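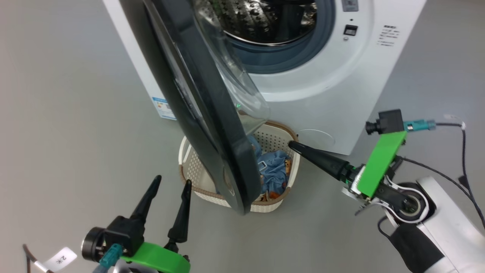

To: Residents' list, Wulstead House
From: Eun-ji Nam, Building Services
Re: Shared laundry, basket rule and door

Thank you to everyone who replied. I will take Mr. Siqueira's points in the order he raised them.

> The notice says baskets must stay on the shelf. It is far easier to unload
> with the basket on the floor under the open door. Also, is the door to be
> left open or shut between loads? I have been told both.
> Sebastião Siqueira, Apt. 63

On the first point, the notice will be corrected. Baskets may stand on the floor in front of the washer while a load is going in or coming out.
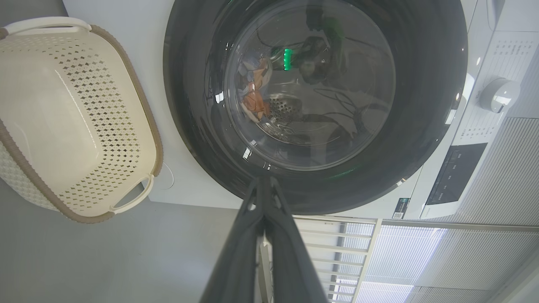

Posted by Eun-ji Nam, Building Services, 27 July 2019

Please check the drum before you leave. Small items tend to stay against the side, and several have been handed in at the desk this month.

On the second point, the door should be left open between loads so that the rubber gasket can dry. Please wipe the fold of the gasket with a cloth first.
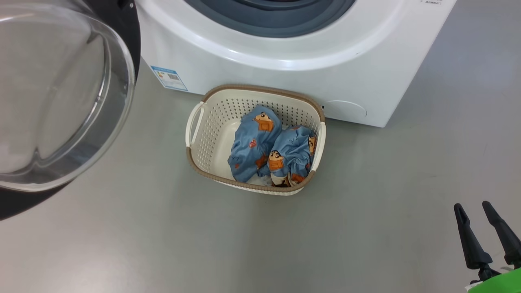 Residents are also asked not to open the round cover low on the front of the machine. It gives access to the drain filter, and Mr. Do-yoon Song will clean the filter himself in July.

Questions on charges go to Ms. Onuoha – the laundry account now stands at 1,116 dollars and no increase is planned. 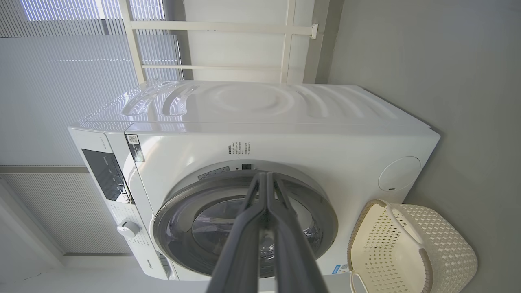
Loads should finish by 9:45 in the evening. Unclaimed clothing will be kept at the desk until the end of the month.

Eun-ji Nam
Building Services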